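Robots at the Returns Desk: My Term Project at Famico

For my project I picked the returns department at Famico, mostly because my bus stops right outside (good reason, I know!). They handle returned toys and kitchen things for online shops, and last year they brought in robot arms from a company called Temo to do part of the sorting. I wanted to know what that changed for the 31 people who work there.

Before the arms, everyone sorted by hand the whole shift. One person told me she picked up 2255 items in her busiest week and her wrists hurt all through October. Now the arms do the easy picks, and people do the checking, the odd items and the teaching. 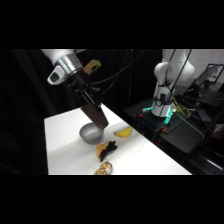 The teaching part surprised me most. Two people from the floor moved over to it after a short course at McKinnon, and they spend their mornings setting out objects and going over the picks that went wrong. Soft things are a pain, they said - a plush toy never lies the same way twice. They like the work, but they also miss chatting across the belt.

I handed out a short survey and got 186 comments back over the term, since people could write as often as they liked. Almost 144 of them were about breaks and shift times, which I didn't expect at all. Pay came up too. The new jobs are harder to learn and the hourly rate is still the same, and that annoyed people more than the robots did.

Next term I'd like to visit the Drurkent site, where the arms only arrived this spring, and ask the same questions there.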